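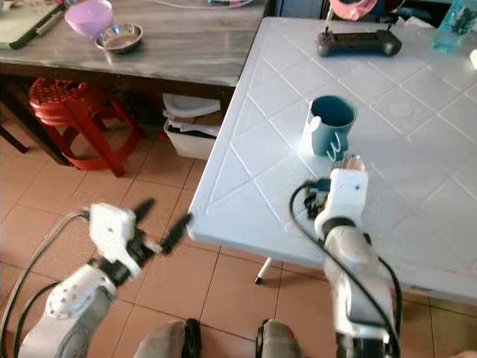

Plostthorpe Kitchen Things: Read Me First

Last updated Jan 30, 2023
Compiled by Oranuch Phromma and Wenceslao Arancibia
Version 5

What is in the folder

Plostthorpe Kitchen Things is a written record of household objects and where they are put down. It covers crockery, cutlery, food boxes, chopping boards, small tables and the surfaces they stand on. The records are in English with British spelling. There are two tables of text and one folder of pictures.

items.csv holds 1205 item records, one line per object.
places.csv holds 1395 place records. A place record says which object was on which surface, and what it was next to.
pictures holds the pictures. File names match the picture_ref column in places.csv.

An object can have several place records. A few objects have none, usually lids that were entered separately from the bowl they fit.

Columns in items.csv

item_id: a number. Numbers are not reused when a record is deleted.
kind: mug, bowl, tumbler, board, box, bottle, bag, table and so on. The full list is in kinds.txt.
colour: the colour a person would say out loud. Slate blue and steel blue are both entered as blue, with the finer word in the note.
material: filled in only where the recorder was sure. Blank means not known.
decoration: free text. Covers printed drawings, moulded patterns, borders and raised parts.
note: free text, up to 3000 characters.

Columns in places.csv

place_id: a number.
item_id: matches items.csv.
surface: counter, table, board, shelf, floor.
next_to: item_id of the nearest other object, or blank.
contents: what is in the object, in plain words. "Empty" is entered only if the inside can be seen.
picture_ref: blank if no picture goes with the record.

Counters and what goes on them

Most place records are for counters, and most of the trouble with them comes from stacking. A bowl on a chopping board is entered with the board as its surface. The board then has its own record with the counter as its surface. Please keep to this when adding records, even where it feels fussy. 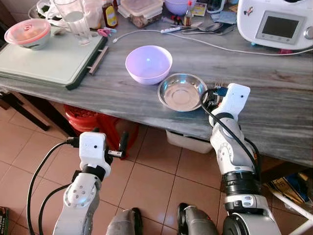 Issue 5, page 3

The marble-patterned counter has two lavender bowls on it, and they have separate item numbers. The deep one near the middle is entered as empty. The shallow steel bowl beside it is entered under kind "bowl", with the wide flat rim under decoration for want of a better column. The white bowl with the pink lid is on the pale green board, so its surface is "board". The tumbler behind it is glass and has "water, part full" under contents.

Food that cannot be named with confidence is given by colour only. The clear box on this counter is down as "brownish food", and we would like it left that way unless the person who packed it gets in touch. Bottles follow the same rule. The small brown one with the yellow label has no contents entered.

Names of colours

Wenceslao entered the first batch and used "mauve" for everything between pink and violet. These have been changed to "lavender" or "pink" after checking each one against its picture or asking the household. Records from the Clirnel kitchens had no pictures, so their colours are as given over the telephone. "Grey" and "silver" are kept apart. Silver is for bare metal.

Tables

Tables are items as well as surfaces. Each has a line in items.csv, and its item_id appears in the note of every place record that uses it. Moulded patterns on plastic tops are described by their main shapes, such as "diamonds and lines". Legs are described if they can be seen. The height of a table is not recorded.

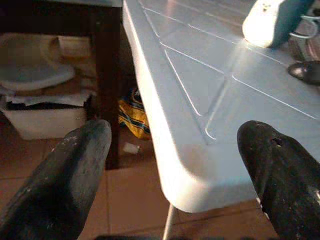 White plastic table, rounded corner and thin metal leg.

If an object at the far side of a table cannot be identified, enter kind as "unknown" and put its colour and shape in the note. The round black one is entered this way. Please do not guess from the rest of the room.

Known problems

Mugs with ears, handles and other raised parts are described unevenly. Some recorders put "ear" and others put "knob" or "bump".
Forks, knives and spoons were left out of the Kaewmanee records completely.
Some plastic bags are listed as items and some only in the note of whatever was beside them.
The next_to column was added in May and is blank in older records.

Adding or correcting records

Send corrections as plain text with the item_id or place_id on the first line. New kinds need to be agreed before they are used, so write first if nothing in kinds.txt fits. Oranuch looks after items.csv and Wenceslao looks after places.csv.

Use

The text may be copied and changed for any purpose. Please name Plostthorpe Kitchen Things and give the version number. Records that came from the older Follari list are marked F in the note and may be used in the same way.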